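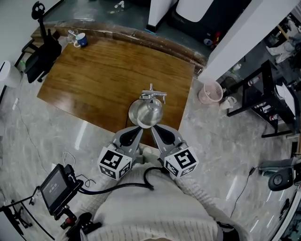 Apr 20, 2024

Mindum holds its homewares fair twice a year, in spring and again in August, and the spring one has the worse parking. I paid 6 euros to leave the car in a field and walked back past two empty car parks.

Zanimport had the biggest stand and the smallest biscuits. Their man talked me through five kinds of descaler, all of which smelt of the same lemon. Lappalainen were showing kettles and pans, and a lid that I was told closes quietly. Hard to judge with a brass band next door.

Brillora do polish. You queue, they hand you a cloth and a dull spoon, and you rub. Mine stayed dull. The woman behind me got a lovely shine and was given a tote bag.

Lunch was soup, nine euros, bread extra. The hall shuts at 5 but they start stacking the chairs well before that, sometimes with you nearly on them.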